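Wie lernt ein Roboter das Greifen?

Technik für Kinder
Lesezeit: 7 Minuten

Ein Roboter in einer Fabrik wiederholt meist eine feste Bewegung. Jemand hat sie vorher programmiert: Arm nach links, Finger zu, Arm nach oben. Liegt das Teil etwas schief, greift er daneben.

Ein lernendes System arbeitet anders. Es bekommt viele Beispiele, in denen Menschen eine Aufgabe ausführen. Ein Computerprogramm sucht darin nach Regelmäßigkeiten: Wie sieht der Gegenstand aus, kurz bevor sich die Finger schließen? Aus welcher Richtung kommt die Hand? Das Sammeln solcher Beispiele heißt Datenerfassung.

Beim Projekt Skilell in Dendberg benutzen die Menschen dafür Greifer, die man in der Hand hält. Ein solcher Greifer hat zwei Finger und eine Kamera. Die Kamera nimmt auf, was vor den Fingern liegt. Ein kompletter Roboterarm ist dafür nicht nötig.

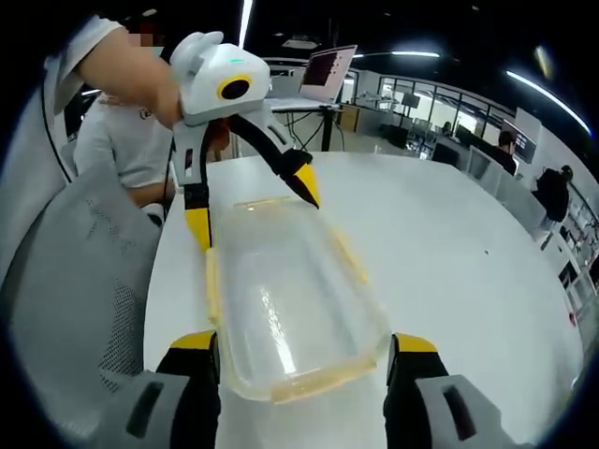 Eine einzelne Aufnahme heißt Episode. Sie beginnt, wenn der Greifer sich auf den Gegenstand zubewegt, und endet, wenn die Aufgabe erledigt ist. Gespeichert werden das Video, die Bewegung des Greifers und der Abstand der beiden Finger. Für die erste Aufgabe bei Skilell wurden 613 Episoden aufgenommen, davon 124 im November.

Warum so viele? Ein Kind, das einen Becher greifen kann, kann meistens auch einen anderen Becher greifen. Ein Programm kann das zunächst nicht. Es braucht den Becher stehend und liegend, nah und fern, bei hellem und bei schwachem Licht.

Durchsichtige Dinge sind besonders schwierig

Eine Kamera misst nur Licht. Bei einem roten Bauklotz ist die Kante leicht zu finden, denn der Klotz hat eine andere Farbe als der Tisch. Durch klaren Kunststoff sieht man den Tisch hindurch.

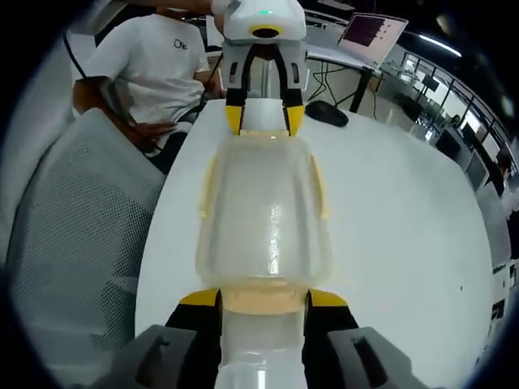
Auch Spiegelungen stören das Programm. Sie wandern, sobald sich die Kamera bewegt, und können wie eine Kante aussehen. Auf dem milchig-klaren Behälter, den zwei Greifer an seinen beiden Enden halten, laufen helle Streifen über die Mitte. Ein Mensch erkennt sofort, dass sie nicht zur Form gehören. Das Programm muss es aus Beispielen lernen – und zwar aus vielen verschiedenen.

Beim Halten mit zwei Greifern kommt eine weitere Schwierigkeit hinzu. Zieht der eine, muss der andere nachgeben. Deshalb müssen beide Aufnahmen zeitlich genau zusammenpassen. Das nennt man Synchronisation.

Nach der Aufnahme wird sortiert. Episoden mit verdeckter Kamera oder fehlenden Messwerten werden entfernt. Ein Fehlgriff darf bleiben, wenn er als Fehlgriff gekennzeichnet ist.

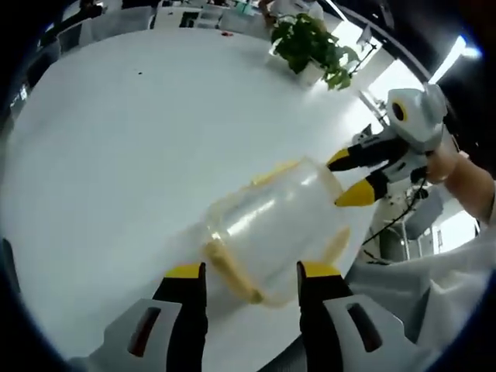
Plavevness Kinderheft · Ausgabe 2 · Seite 7

Wörter zum Nachschlagen

Greifer: Werkzeug mit beweglichen Fingern, das Gegenstände festhält.
Episode: eine Aufnahme vom Anfang bis zum Ende einer Aufgabe.
Datensatz: alle Episoden, die für das Lernen gesammelt wurden.
Synchronisation: zeitliches Angleichen mehrerer Aufnahmen.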